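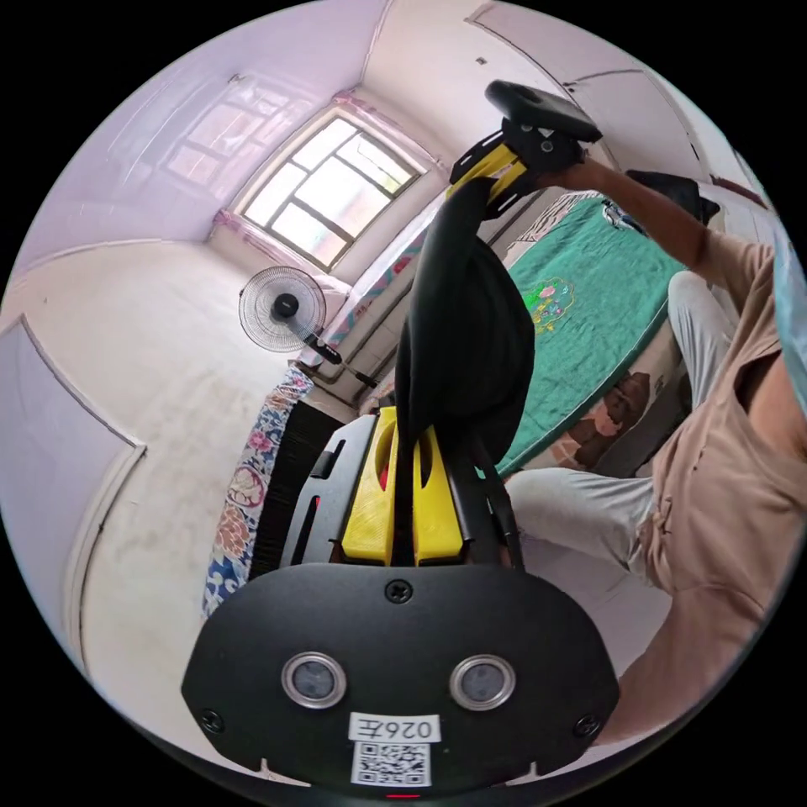

I finished Henrike Mühlbauer's history of the Reinholz supply line last night and I am still buzzing! It runs to 351 pages, and I expected a slog through freight tables. Wrong. She follows one transport company through a single winter, from the depot at Godon up to the front, and the trucks, the mud and the terrible maps come alive (the chapter on spare tires is a small masterpiece).

What I loved most is how she handles the officers' letters. She quotes them at length, then sets them beside the fuel ledgers, and you see how far a colonel's optimism could drift from 140 barrels of diesel.

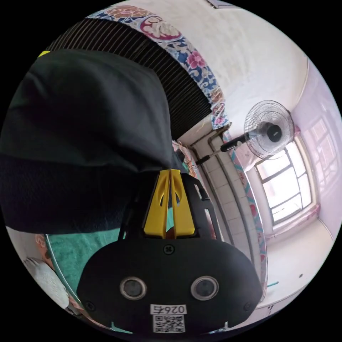
My one gripe is the last section – the argument with Benedikt Nolte over who ordered the retreat goes on too long, and you need his book at hand to follow it. I had to go dig mine out.

Still, read it, and read the endnotes too! Number 300 sent me straight to the library catalog, and I have two more books on hold for August.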